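Nilitero extends fastener and closure recordings at Grisdale bench room

Last updated: Friday, 4:40 p.m.
Reading time: 2 min

Nilitero has added a second block of close-handling tasks to the demonstration set it is gathering for Duman, its manipulation policy, the company said on Friday. The block covers zippers, clasps, snaps and small metal pulls, and is being recorded by gloved operators at the company's Grisdale site.

The set held 2,619 accepted demonstrations at the end of February. Of these, 231 involve a part smaller than a fingertip. Nilitero wants 500 in that group before the next training run and has moved two shifts a week from bin sorting to get there.

Kylie McPhee, who runs data collection at Grisdale, said the earlier version of Duman handled boxes and bottles acceptably but stalled on anything that had to be pinched and then pulled along a line. "It closes on the part and then has no idea which way the force should go," she said. "The old data had almost nothing in it where two hands hold the same small object and do different jobs."

Operators work from a task card that fixes the start state and the end state and leaves the method open. One person may steady the work with the left hand and pull with the right, another may do the reverse, and both are kept. Episodes are trimmed to the first and last contact with the part.

Close work has its own recording problems. At short range the fingers hide much of what they are handling, and polished metal throws highlights that shift with each small turn of the wrist.
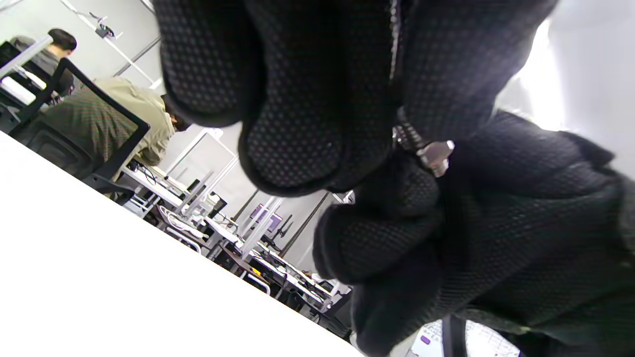
Acceptance rules

An episode is accepted if the part can be made out in 95 percent of the images between first and last contact. McPhee said the threshold was set after a trial in which looser limits produced a policy that released the part too early. Tilted views are accepted without correction – the training code applies its own rotations, and leveling the recordings by hand was found to add time with no gain in the test scores.

Other people working in the background are also left in. Bright surfaces are allowed to overexpose as long as the part itself keeps its detail.

Rejected episodes are stored separately with a reason code. The most common code in the current block is a dropped part, followed by a late start. Drops are being kept for a later study on recovery, which Nilitero has not scheduled.

Labeling is done by Atance, which marks contact, pull and release in each episode and returns the files in weekly batches. Disagreements between two labelers go back to Grisdale, where the operator who made the recording does not take part in the review.

Nilitero has not said whether the fastener block will be released outside the company. The next update to the task list is due when the group reaches 500.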